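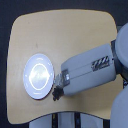

Der Helfer am Werktisch

Was taugt ein Roboterarm zur Miete? Wir haben das Angebot von Sotateo in einer kleinen Werkstatt begleitet.

Corinne Greenberg hat lange gezögert, bevor sie den Vertrag unterschrieben hat. Ihre Werkstatt in Womumcombe prüft und verpackt Teile für Messgeräte, meistens in kleinen Serien, und kein Auftrag ist genau wie der vorige. Für solche Betriebe, so dachte sie, werden Roboter nicht gemacht. Dann kam im März ein Angebot von Sotateo auf ihren Schreibtisch: ein Arm mit Greifer, ein Tisch, die Software und zwei Tage Einweisung, alles zusammen gegen eine monatliche Gebühr. Wer nicht zufrieden ist, kann nach 8 Wochen kündigen und das Gerät wieder abholen lassen.

Wir haben die Werkstatt während dieser Probezeit besucht, weil wir wissen wollten, wie sich ein solches Paket im Alltag benimmt. Prospekte hatten wir genug gelesen.

Der Tisch gehört zum Paket, und man sollte ihn nicht unterschätzen. Seine Platte ist hell, glatt und an den Ecken abgerundet, die untere Kante ist nach innen geschwungen. Frau Greenberg hatte zuerst gefragt, ob sie ihren alten Werktisch behalten darf. Die Antwort war freundlich, aber klar: Man darf, aber dann übernimmt Sotateo keine Verantwortung für die Genauigkeit. Sie hat den neuen Tisch genommen und ist heute froh darüber.

Der Arm selbst hat ein helles, kastenförmiges Glied mit gerundeten Kanten, dazu ein großes, rundes Gelenkgehäuse. Der Greifer wirkt daneben fast zu klein. Er ist schwarz, mit mehreren kurzen, knubbeligen Enden, und man traut ihm auf den ersten Blick wenig zu. An flachen Teilen entscheidet sich aber, ob so ein Werkzeug brauchbar ist. Eine weiße, ovale Scheibe, die ohne Halterung auf dem Tisch liegt, bietet dem Greifer nur ihren Rand. Er muss tief anfahren, dicht über dem Holz, und seitlich an die Kante kommen. Fährt er zu hoch, fasst er nichts. Fährt er zu tief, drückt er auf die Platte, und der Arm hält an.

Am ersten Tag der Einweisung, erzählt Frau Greenberg, hielt der Arm sehr oft an. Der Techniker aus Rosenthal blieb geduldig und zeigte ihr, wie man den Anfahrpunkt von Hand korrigiert: Man löst die Sperre, führt den Arm mit beiden Händen an die richtige Stelle und bestätigt am Bedienfeld. Programmieren im klassischen Sinn muss man dafür nicht. Man muss allerdings ein Gefühl bekommen, wie viel Platz das Handgelenk braucht, denn es ragt weiter vor, als man meint. Am zweiten Tag lief eine einfache Folge mit 11 Teilen ohne Unterbrechung durch.

Weniger gefallen hat uns die Software. Die Menüs sind zwar vollständig ins Deutsche übersetzt, aber manche Begriffe stehen im Handbuch anders als auf dem Bildschirm. Was hier »Annäherung« heißt, heißt dort »Vorposition«, und man sucht lange, bis man versteht, dass dasselbe gemeint ist. Auch das Speichern ist umständlich. Wer eine Bewegung ändert und danach das Fenster schließt, verliert die Änderung ohne Warnung. Frau Greenberg ist das zweimal passiert, uns einmal.

Ein zweiter Punkt betrifft glänzende Oberflächen. Die mitgelieferte Kamera erkennt matte Teile zuverlässig. Bei Teilen mit einem blanken Ring, der das Licht von oben stark zurückwirft, setzte sie den Mittelpunkt manchmal falsch. Der Kundendienst empfahl ein weicheres Licht. Das half in der Werkstatt ziemlich gut, steht aber in keiner Anleitung.

Den Kundendienst selbst können wir loben. Man erreicht ihn per Telefon, und man spricht mit Menschen, die das Gerät kennen. Nur für Ersatzteile muss man Zeit haben, sie kommen aus dem Lager in Fakcombe. Auf ein Paar neue Greifpolster hat die Werkstatt 2 Wochen gewartet.

Bleibt die Frage nach der Miete. Sotateo nennt keine Preise öffentlich, jedes Angebot wird einzeln berechnet. Die kürzeste Laufzeit nach der Probezeit beträgt 26 Monate, und das ist für einen kleinen Betrieb eine ernste Entscheidung. Wer nur eine einzige, immer gleiche Bewegung automatisieren will, bekommt einfachere Lösungen günstiger. Wer aber oft umstellt und jemanden im Haus hat, der gern probiert, sollte die Probezeit nutzen.

Frau Greenberg behält den Arm. Für den Herbst plant sie einen zweiten Greifer, diesmal mit Saugnapf, für die ganz dünnen Teile.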